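Small tips for hanging wallpaper in an old house
by Khrystyna-Mariia Pasichnyk

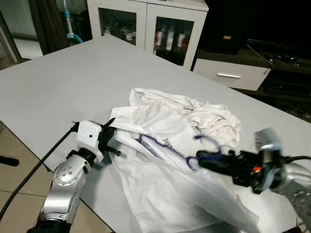
White top with a purple drawstring, on the big white table.

When we moved to Sarwood, every room had three or four layers of old paper on the walls. I have papered five rooms now and I made most of the mistakes myself, so I write down what helps me.

Begin with the wall. Fill the small holes, let the filler dry until the next morning, and sand it with fine paper. If the plaster drinks water very quickly when you touch it with a wet sponge, brush on a thin coat of size first. I skipped this in my hallway and the edges came up before June.

Buy all rolls together and compare the batch number on each label. The shop in Bamton once gave me two different batches, and on the table I saw no difference. On the wall I saw it every evening when the lamp was on.

For a patterned paper, measure the height of the wall and add 5 cm at the top and 5 cm at the bottom. Then look how often the pattern repeats. My bedroom paper repeats every 22 cm, so I lost a good piece from each roll. Large patterns are beautiful but they eat paper — ask in the shop before you pay.

Do not trust the corner of the room to be straight. Hang a string with a weight and draw a pencil line beside it, and put your first strip on this line. Do it again after each corner.

Paste from the middle to the edges, fold the strip softly with the paste inside, and wait as long as the label says. Paper grows a little when it is wet. If you hang it too early it will grow on the wall, and you will have bubbles.

For smoothing I use a wide soft brush and I go from the middle down and out. Wipe paste from the front at once with a clean damp sponge. Change the water often, dirty water leaves grey marks on pale paper.

Around switches, turn off the electricity at the main box before you cut. Let the paper hang over the switch, make a small cross with the knife and trim slowly. A new blade for each strip sounds expensive, but an old blade tears wet paper.

Keep one long piece of paper from each room, rolled and with the name of the room on the back. I keep mine on top of the wardrobe.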